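Paying Down the Card

11 June 2020

I paid off the last of my credit card this morning. The final payment was 74 dollars. In December I owed 1,034, most of it from moving and from a Gultex sofa I should have waited on.

The plan was dull. I put the card in a drawer, set up a payment for the day after payday, and stopped looking at store emails. I sold the old bike for less than I wanted. I ate lunch at home even on days when I was sick of soup. By spring the balance was under 600 and I stopped dreading the statement.
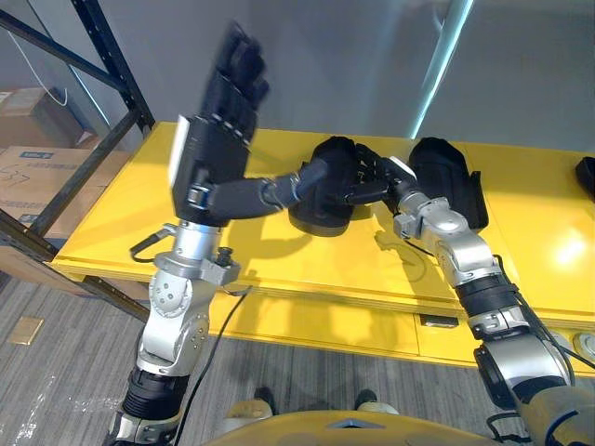

The hard part was the small spending. I never bought anything large after the sofa, but I would pick up a lamp or a set of hooks and tell myself it was for the apartment. I had also decided I needed a new work table, and I kept going back to look at the same one online. What I wanted was a long one, and yellow, like the table under those two metal arms. I wrote it on a list instead and made a rule that anything on the list had to stay there a month. Most of it came off again. The table is still on it.

The next goal is 1,000 in savings. I opened a separate account for it at another bank so I can't move money over on a whim. The same automatic payment now goes there, same day, same amount. I'll have to lower it in the fall when the rent goes up, and I still need to call the insurance company about the car.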